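Tuvum 缝合练习套件 常见问题

更新日期:2025-04-19

本页汇总了教学医院、模拟中心和高校实验室在选购与使用 Tuvum 双臂缝合练习套件时常提的问题。套件由 Standura 负责整机与控制软件,练习垫和耗材由 Broltero 供应。没有找到答案的,请用页面底部的联系方式写信给我们。

一、产品与配置

Tuvum 是什么?

一套桌面式双臂器械平台,用于在离体组织和练习垫上做缝合训练与自动缝合研究。它不是医疗器械,没有取得临床使用许可,不得用于人体或活体动物。

标准配置包含哪些东西?

左右器械臂各一,主控台一张,控制主机一台,腕部摄像头两只,组织固定盘一个,持针钳和抓钳各一把,缝针缝线起始包一份。脚踏开关和第二张主控台属于选配,下单时需单独注明。

基础版和研究版有什么区别?

机械部分完全相同。研究版开放关节级控制接口和数据记录功能,并附带自动走针模块的使用授权。基础版只能由人在主控台上操作。基础版可以升级为研究版,不用返厂,由我们远程开通。

器械臂的重量和占地是多少?

双臂连同底座重 33 千克,普通实验台可以承受。主控台另放,两者之间用随附线缆连接,线缆长 7 米。

二、缝合操作

可以用什么组织?

练习垫、鸡胸肉、猪皮和猪肠都可以。鸡胸肉纤维明显,牵拉过猛容易豁开,适合练力度;练习垫重复性好,适合做对比测试。使用生鲜组织时请垫好托盘,当天用完当天处理。

切口需要事先画线吗?

自动走针模块需要一条颜色明显的红色标记线,沿切口描一遍即可。手动操作时可画可不画。标记液请选可清洗的,油性笔会在夹口上留下残渣。

两把器械如何交接缝针?

一侧夹住弯针,另一侧张开夹口,从针的侧方靠近,夹稳之后第一把再松开。初学者常见的毛病是两个腕关节靠得太近,互相挡住视线。建议先把接针一侧的器械停在旁边,看清针尖朝向再往前送。

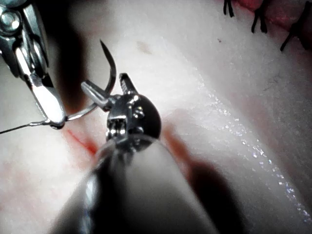

交接时软件会限制两臂的最小间距,触发限制后手柄会有轻微阻力,继续推也不会前进。把其中一臂后撤一点即可恢复。这个间距可以在设置里放宽,但我们不建议在头一个月内改动。

缝针在夹口里打转怎么办?

先检查夹持位置,夹在针身中后段最稳,太靠近针尖或针尾都容易转。位置没有问题的话,看夹口的齿纹有没有被组织碎屑填平,用软毛刷蘸清水刷净。仍然打转,说明夹口磨损,需要更换。

支持哪些缝线?

编织线和单丝线均可。编织线摩擦大,打结后不易松,新手用起来省心。单丝线较滑,打结时要多绕一圈。线太细时夹持力需要调低,否则容易夹伤线体。

收线时应该夹哪里?

夹口完全闭合后再牵拉,方向尽量与线的走向一致,不要横着扯。线绷直就停。平台没有力反馈,力度要靠看线和看组织来判断,组织边缘发皱时已经拉得太紧了。

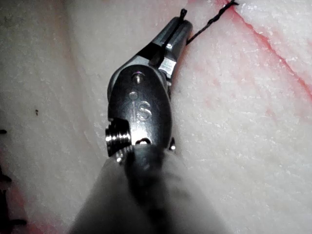

器械夹口闭合,夹持黑色缝线

自动走针模块能做到什么程度?

目前可以沿标记线完成进针、出针和交接,打结仍由人操作。Sabbagh 实验室在验收期间用研究版做了 201 次自动走针,多数一次完成,失败的主要原因是组织移位后标记线与预设位置对不上。模块遇到这种情况会停下来等待人工确认,不会自行重试。

画面很近,器械杆挡住一部分视野,正常吗?

正常。腕部摄像头装得近,器械杆在画面下方会显得又大又模糊,对焦点设在夹口处。觉得遮挡太多,可以松开固定环,把摄像头转开一个小角度再锁紧。转动之后需要重新做一次手眼标定,照屏幕提示走完即可。

湿组织反光太强,看不清针尖怎么办?

调低光源亮度,或者用吸水纸轻按组织表面。摄像头的自动曝光在强反光下偏暗,研究版可以改为手动曝光。

三、清洁与维护

器械每次用完都要拆下来洗吗?

接触过生鲜组织的要拆。腕部有转轴和缝隙,碎屑干了以后很难清出来。拆下后用清水冲洗,再用中性清洁剂刷洗,晾干后上一滴随附的润滑油。不要高温灭菌,器械内部的钢丝绳和胶件承受不了。

器械的寿命怎么算?

控制软件记录每把器械的开合次数,满 3,088 次时会弹出检查提示。提示不影响继续使用,但请照手册看一遍钢丝绳是否起毛、夹口能否对齐。起毛的器械立即停用。

能用别家的器械吗?

接口尺寸不通用,强行安装会损坏驱动盘,由此造成的损坏不在保修范围内。

四、订购与售后

交货期多长?

基础版一般有现货。研究版按订单装配,12月下单的请留意年底物流停运,到货可能顺延到次年。

有没有现场培训?

有。每套含一天上门培训,内容包括安装、标定、换器械和基本缝合。培训由 Malachy Horgan 负责安排,请在到货后写信与他约时间,并说明参加人数和准备使用的组织种类。

可以先试用吗?

可以申请借用基础版,来回运费由申请方承担。借用期间耗材按实际用量结算。自动走针模块不提供单独试用,需要了解的可以预约远程演示。

保修包括什么?

器械臂、主控台和控制主机在保修范围内。缝针、缝线、练习垫、夹口属于耗材,不保修。自行拆开臂体外壳的,保修终止。

记录的数据归谁?

归使用单位。数据存放在本地主机上,软件不会上传。报修时我们可能请您导出当次日志,日志里不含视频。

联系方式

售前咨询、报修和培训预约共用一个信箱,来信请注明设备序列号和软件版本。序列号在底座背面的标签上,软件版本在主界面的“关于”页中查看。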